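Set the table before you touch the program

Last updated February 16, 2026

Most of the time I spend on a two-arm cell goes into the table. I have argued this at Van Loon for long enough that people leave the room, so I am writing it down.

The usual order of work is that a cell gets bolted down, somebody writes the motion, and the trays are set wherever the arms can reach them. When picks start going wrong, the program gets the blame. An engineer shifts a point by a hair, then another point, and after a few weeks the program is full of small corrections that fit a table layout from last May. I think this is backward. The trays, the cables and the fingers should be settled first, written down, and checked at every shift change.

Our sorting cell at Ernelport handles push-button switches. The heads come in several colors and shapes, some with a metal collar, some with a contact block beside them, and they lie in the source tray however they land. The other tray is steel. That is the whole job.

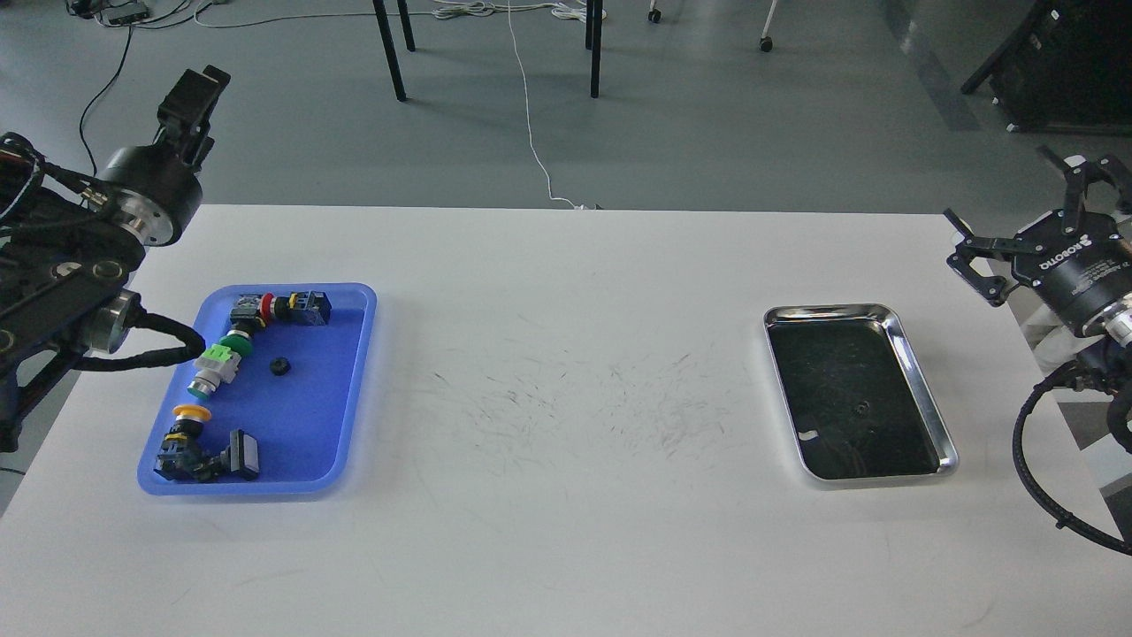 How often should the tray positions be checked? Once per shift, and again after anyone has leaned over the table or lifted a tray out to clean it.

It takes 60 seconds with a printed template. Luuk Segers cut ours from stiff card, and it has outlasted two plastic ones. You lay it against the table edge, push the tray up to it, and take it away. I have heard the objection that a camera can find the tray on its own, and it can. It will also find a tray that has crept toward the arm until the elbow runs short of room, and it won't complain until the arm does. 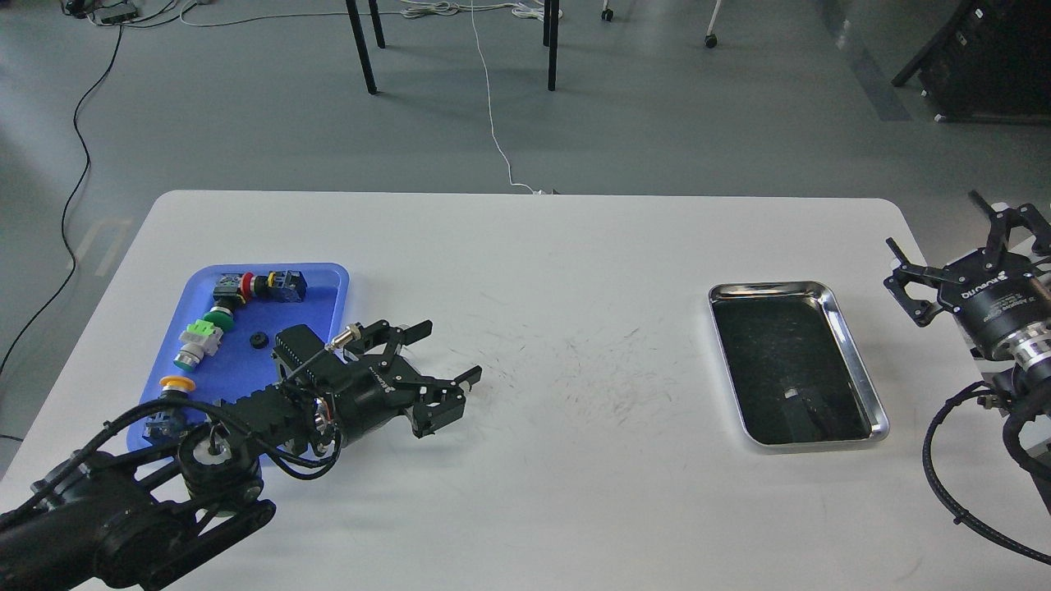
The second thing is cables. A cable that hangs free on a moving arm will work its way to the worst place available. At the Nurnham site they lost most of a day to a sensor that dropped out on one side of the reach only. Milan Jansen swapped the sensor, then the input card, then put the old sensor back. The fault was a lead that went tight at one wrist angle. He found it by running the arm at 6 percent speed with a hand on the cable guide and the stop button in the other hand. I would do that on the first day, over the full range of motion, before any parts are on the table. Leave slack at each joint, tie the cable on both sides of the joint, and look at the ties again after the first 100 cycles, when they will have settled.

Floor cables count too. I don't like anything crossing the floor where a person has to stand to reach a tray.

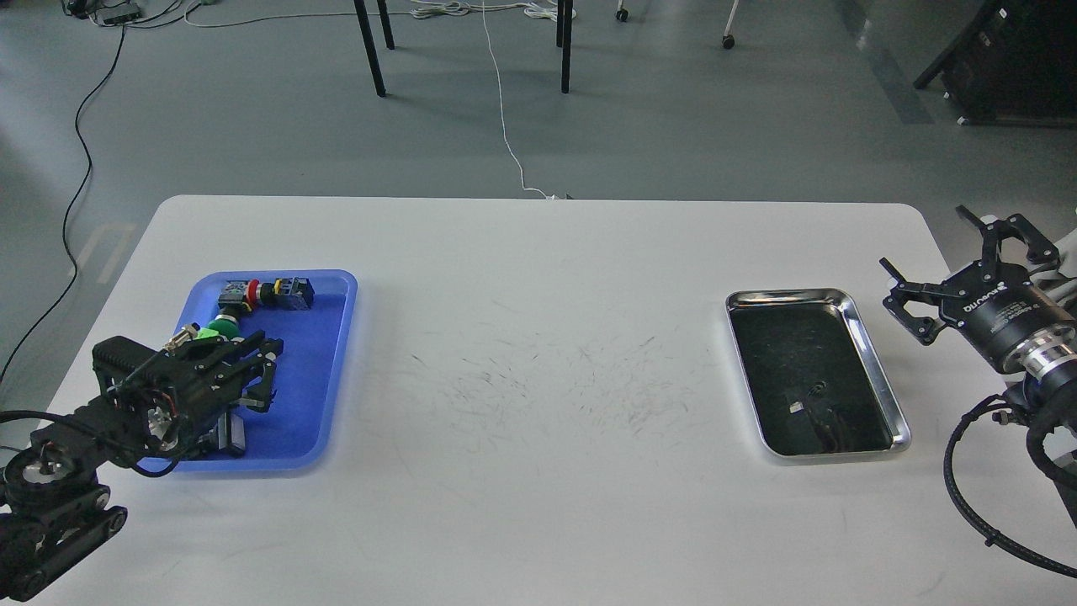
Then the fingers. Round heads and square blocks ask for different things from a gripper, and there is a strong pull toward turning up the force until everything holds. This wears the pads and sometimes pops a collar off its barrel. Set the force on your most awkward part, at the lowest value that holds it through a full swing, and leave it there. If a part still slips, look at the pads before the number. We changed a set at 3,090 picks that the maker's sheet said had plenty of life left. Small loose rings and nuts are another matter. I would keep them out of the tray altogether and feed them some other way. Luuk disagrees with me on this, and he has had them working on the Ollau line for over a year, so he may be right.

None of this is hard. The trouble is that it doesn't look like engineering. A manager can see a new program version and can't see a tray that stayed where it was put. So the setup sheet gets written last, by whoever is least busy, and it says things like "check gripper." Check it for what? Ours now gives the force value, the pad date and the tray template number, and the person on shift signs for each one.

I would also keep a picture of the table on the sheet, taken with the cell stopped. People compare a picture to a table much faster than they read a paragraph. 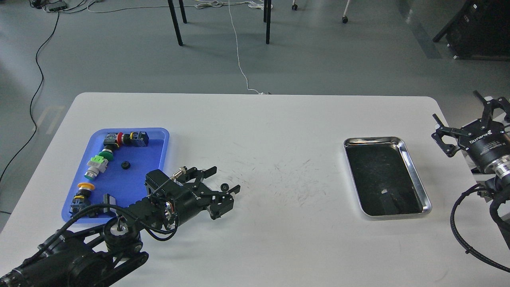 Sorting cell, switch tray at left, steel tray at right.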